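Three Weeks of Early Tee Times at Tokandale

I finally got my handicap card back in May, and I've been on the course so much since then that my left glove has a hole in the thumb. Worth it! I had forgotten how good a public course feels at 6:40 in the morning, with the sprinklers just done and the greens so slow you can really hit a putt.

Tokandale is our muni. It's short by modern standards, and the front side plays 3,149 yards from the middle tees, but it makes you think. The second hole bends left around a pond, and for years I tried to cut the corner with driver and lost a ball pretty much every time. Shirley Fraser, who I've been playing with since our kids were in school together, finally got me to hit a 5-iron off the tee and then a wedge. I made par four times running. Four! I called my sister from the third tee to tell her.

The big news is that the women's nine-hole league is full for the first time since I joined. Karla Solís and Dulce Tovar both came over from tennis, and they swing like it too (Dulce hits this low, running forehand of a drive that rolls forever on dry ground). Elvia Alvarado has been paired with them and says she's never had to walk so fast in her life. We go off in foursomes starting at 7, and anybody who wants to stay plays the par-3 loop behind the clubhouse afterward. The loop is only 1,266 yards in total and I love it more than the big course. You need a wedge, an 8-iron, a putter and a couple of balls you don't mind saying goodbye to.

My chipping is the thing I'm most excited about, though. I used to scoop at everything. Then I started putting the ball back off my right foot, leaning a little toward the target and making what feels like a long putt with a 9-iron. The first day I tried it I bladed two clean over the green on Cervantes (that's what we call the steep seventh, after the man who used to run the pro shop). The next round I got up and down twice from that same bank - and one of them was downhill.

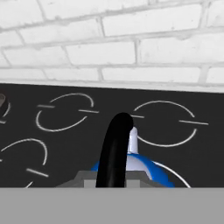 I've been doing 15 minutes in the backyard every night with a towel laid out as a landing spot. I don't care where the ball ends up, I just try to land it on the towel. Some nights I'm hopeless and some nights I can't miss, and I still haven't figured out what the difference is.

Next up is the two-woman scramble. Shirley and I are signed up, and she's already told me I'm hitting first on every hole so she can swing away. Fine by me!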